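November, notebook, dining table and kitchen

Chopsticks sorted today. Takumi went through the drawer and pulled the warped and split ones, 11 in all. The rest are back in the blue perforated holder in the middle of the table. Striped cloth stays on until Nadja brings the plain one. Rice cooker stays on the left counter, kettle by the stove. Still to do: wipe the window sill, find a place for the thermos. Remo to check the range hood filter.
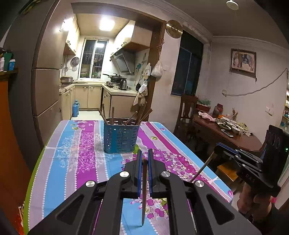
Page last changed: November, 4:12 pm (K. Ikonen)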